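Loading the Basket So Nothing Gets Squashed
Kitchen and Pantry Tips from the Plurkmont Home Page

I have been carrying produce home in a plastic basket for longer than I care to admit, and I still catch myself dropping the potatoes in last when I'm tired and want my supper. So this month I thought we'd go slowly through how to fill a basket and how to keep fruit and vegetables on open shelves once they're in the house. Some of you will know all this already, and you're welcome to skip down to the part on grapes.

Before anything comes off the shelf, clear a bit of table next to it. I like the basket standing flat and close by, so I can use both hands and don't have to hold the thing on my hip. If there's a decoration or a bow hanging near your shelves, give it some room too, or you'll be picking bits of shiny string out of the lettuce (ask me about last December!).

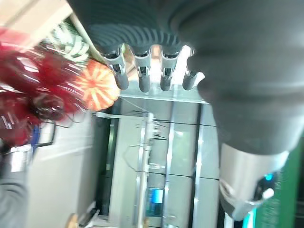

Aparecida Brandão wrote in to say that she lines her basket with a folded dish towel every time, summer and winter, and that her pears have come home without a bruise ever since. She washes the towel with the kitchen cloths and keeps two going. I tried it with an old Ulby tea towel and I have to agree with her, although a thick towel does eat up room in a small basket.

Now for the order of things. Potatoes go in first, over to one side, and onions and hard squash can sit right down there with them. Radishes are tougher than they look and will fill the gaps nicely. Then come peppers, which crack if something heavy lands on them, and leafy things after that. Grapes go in at the very end - and please lift them by the stem. A hand wrapped around the middle of the bunch is how you get sticky fingers and loose grapes rolling under the stove. 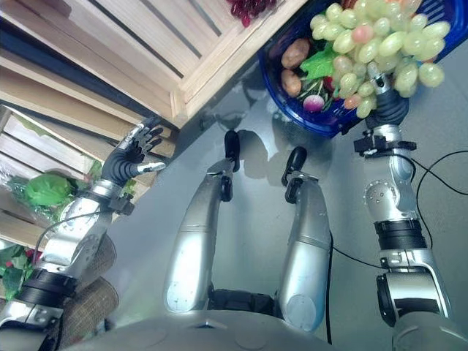 Green grapes held by the stem over the rim, with the potatoes already in the basket.

I used to pile everything in the center, and my cousin in Figueiredo finally talked me out of it. Spread the weight along the bottom and the basket carries level, which your wrist will thank you for on a long walk. Slots in the sides are a fine thing as well. They let the air through, and you can rinse the whole basket under the tap when a bit of soil gets left behind.

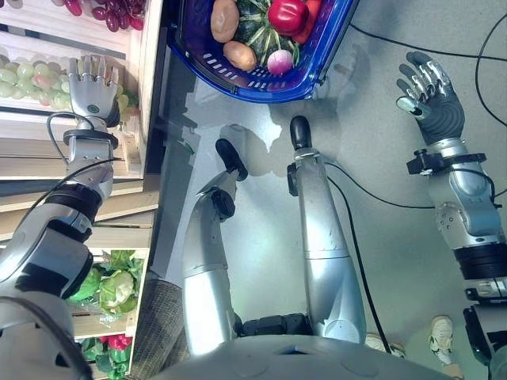

Potatoes to the left, striped squash in the middle, red pepper on top.

As for the shelves, crate-style compartments in light wood are my favorite, and a set I bought at a yard sale in Ovonholm for 15 dollars is still going strong. Give each kind its own spot. I keep grapes up high where nothing can be set down on them, and cabbages lower, where I can get two hands around them. Wipe the boards with a barely damp cloth and let them dry before you restock. Potatoes I move to a dark cupboard if they're staying more than a day or two.

One last thing, for pumpkin season. A small ribbed pumpkin will happily share a basket with softer fruit as long as it has its own end and can't roll. Tuck something firm beside it and settle the grapes where they won't be leaned on. And if the basket has folding handles, check that both are up before you start, or you'll be fishing for one under the radishes.
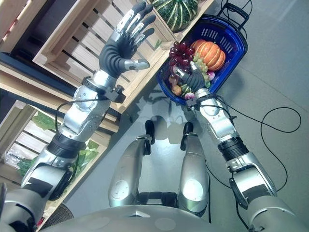

Pumpkin at one end, red grapes at the other.

Next month I'll get to jar lids, including the 17 I have that fit nothing in the house.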